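**Landry kitchen gives its first packing jobs to robot arms**

The catering company Landry has started to use robot arms at its central kitchen, where 500 lunch trays are packed every morning for schools and offices. The arms, supplied by Osach, take over the loading of single items into trays. This was the work that employees complained about most.

Before the change, nine people stood at the packing counter from 5 a.m. Now six of them have moved to cooking, quality checks and delivery planning. The other three stay at the counter and work next to the machines. The company says that no job was cut, but the early shift became shorter, and some workers lost the extra pay which came with it. The union at the site has asked for talks in December.

"My shoulders are better, I must say this," said Natanael Brito, a packer who has learned to supervise the arms. "But the day is more quiet now. Before, we talked all the time over the trays. Now I look at a screen and I wait for a problem."

Part of his new job is to check tasks in simulation before they go to the real line. Soft fruit and breaded food are the most difficult, he said — a grip that is fine for one can damage the other.
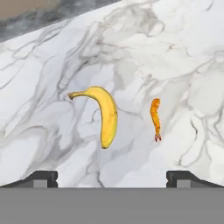
*A banana and a fried shrimp on a marble counter in a simulated task, with the gripper fingers in front.*

Landry plans to bring the same system to its second kitchen, in Brirkonon. Packers there will be trained first, the company said, and can choose between the counter and the cooking area.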